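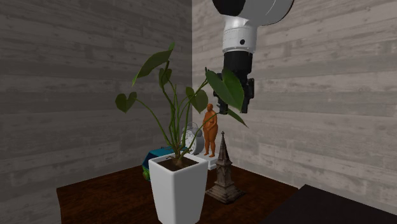
*Ornaments and plant on the corner table, dark brown timber top.*

# Care of a timber table used for a potted plant and ornaments

**Posted by Rahel Kofler, 01/10/2023**

I would appreciate guidance from members on the proper care of a dark brown wooden table which stands in the corner of our residents' sitting room at Sutmont. The table is used for the display of decorative objects, including a small orange figurine, and a plant is kept among them.

On lifting the plant last month in order to wipe the surface, I found a pale ring in the finish at the back. It is cloudy and white, slightly smaller than a saucer, and cannot be felt with the fingertip. Two smaller marks nearby are of the same colour. I have not applied anything to them apart from a dry cloth.

My enquiries are as follows. First, may a mark of this type be removed without refinishing the whole top? Second, what should be placed beneath the plant in future? Third, is there any objection to keeping glazed or painted ornaments directly on a polished surface over a long period? A colleague advises felt. Another is firmly of the view that felt holds grit and should be avoided.

The age of the table is not known. It was transferred to us when the Jelari office closed and came without paperwork. The room is heated from late autumn and the window is generally kept shut.

**Lutz Lammers**

A white or cloudy ring normally indicates that moisture has entered the finish and has not reached the timber beneath. A black or dark grey ring would indicate that water had penetrated to the wood, and in that case the finish would ordinarily have to be taken back. From your account the mark is of the first kind and the outlook is favourable.

It is advisable to identify the finish before any treatment is attempted. Select a place that is not seen, such as the underside of the overhang, and apply one drop of methylated spirits with a cotton bud. Shellac will soften and become tacky within a minute or so. Lacquer and polyurethane will generally show no change. Please wipe the spot dry afterwards and leave it alone for the rest of the day.

The following procedure may then be adopted.

1. Remove the plant and all ornaments and leave the surface uncovered for 4 days. Marks of recent origin will frequently fade without assistance.
2. If the ring remains, lay a clean, dry cotton cloth over it and pass a warm iron across the cloth for a few seconds at a time. The steam function must be switched off. Lift the cloth and inspect after each pass. This step should be omitted if the finish has proved to be shellac.
3. If a faint outline persists, rub it lightly along the grain with a small quantity of paste wax on a soft cloth, then buff.

I would not recommend toothpaste, cigarette ash or mayonnaise, all of which are regularly put forward on this site. The first two are abrasive and will leave a dull patch of a different colour from its surroundings.

As to the second enquiry, a saucer of unglazed terracotta is not sufficient. Terracotta is porous and will pass moisture to the table even where no water has been spilled. A glazed or plastic saucer should be used, with cork feet beneath it so that air may circulate. The plant should preferably be taken to a sink for watering and returned once it has finished draining.

Felt is acceptable under ornaments. Your second colleague is correct that it collects grit — the pads should be examined when the table is dusted and replaced when they feel hard. Soft rubber or vinyl feet are a greater concern, as certain types react with lacquer and leave a mark that cannot be polished out.

**Kwok-wai Yu**

had the same ring on a sideboard, used a hair dryer on low and it went. took over 2 hours though so be patient

**Kulap Suksawat**

I concur with the advice given by Mr. Lammers, subject to one addition. Objects that remain in the same position for years will shield the finish from daylight, and the surrounding timber will alter in colour while the covered area does not. This is sometimes mistaken for staining. It is good practice to shift each item a few centimetres at every cleaning. In our own premises on Plestari Road the arrangement is changed at the beginning of each season, and in October the plants are also moved away from the heating.

Should the table prove to be shellac, I would suggest obtaining an opinion from a French polisher before proceeding beyond the first step. Spirit-based reviving is quick work for a practised hand and is easily spoiled by an unpractised one.

**Rahel Kofler**

I thank all respondents. The spirit test produced no softening on the underside. The top has been cleared and I shall proceed to the iron if the ring is still visible at the end of the waiting period. Cork feet have been ordered.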